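Hi Qianru – quick one on the Trolleto cell, 4/28/21.

We've had a good fortnight on the whole! The arm is bolted down again, the new cable run is in and I've redone the zero point twice (my fault the first time). Next up are the finger pads, and I'd like to order 3 sets from Letstead.

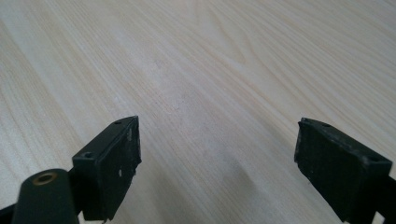
*Gripper open, both pads worn and ragged along the edges.*

Swapping a pair takes me about 45 minutes with the realignment. Ximeng wants to try a softer rubber too – could you OK that by June?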